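Selling a flat's worth of stuff before moving: post it or local pickup?

Asked August 16, 2018

We're leaving a rented flat in Pidunach and I'd like to sell most of the small things first. I've listed two lots on Horari so far and both buyers want them posted. The post office here quotes by size as well as weight, and I can't work out what's fair to charge. I've kept a few boxes back.

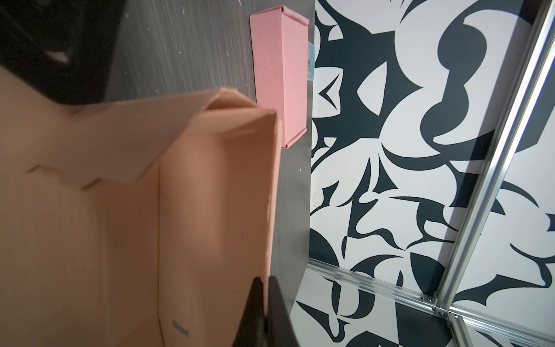
The other thing is the deposit. The landlord's inventory has the telly, its remote and a table on it, and I don't want to sell something that isn't mine by mistake. How do people keep track? Viewed 3,129 times

2 answers

Accepted answer

Weigh and measure everything packed, before you write the listing. Put the postage in as a separate line — buyers complain less when they can see it. Horari lets you set a maximum distance for pickup, so use that for anything heavy or breakable and only offer post on the rest.

Use the smallest box the thing will go in with padding on all sides. Koster couriers were cheaper than the post office for me up to 10 kilos, but they don't collect from every street in Pidunach, so check your postcode first. Keep the receipt until the buyer has confirmed.

For the deposit, go round with the landlord's list and put everything on it in one place, then don't sell from that place. Take a photo of each item with the date written in your notes. I did mine in August as well and got the full amount back, less a bit for the oven.

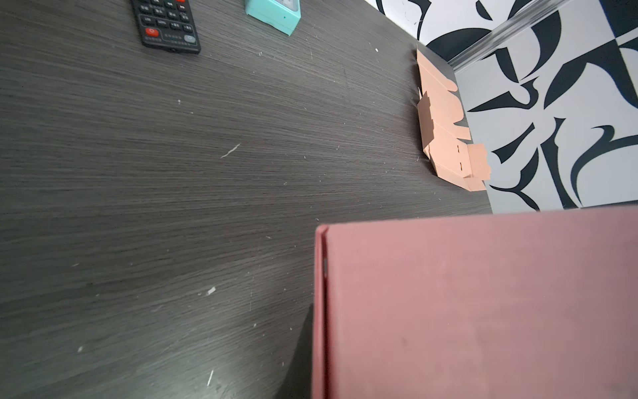

Remote control on the tabletop

Remotes and spare keys are what get charged for most often, in my experience. If the list says "with batteries", leave the batteries in.

Second answer

I just used Plendudex and said pickup only. Took longer but no boxes to deal with. Didn't have a landlord so can't help with that part.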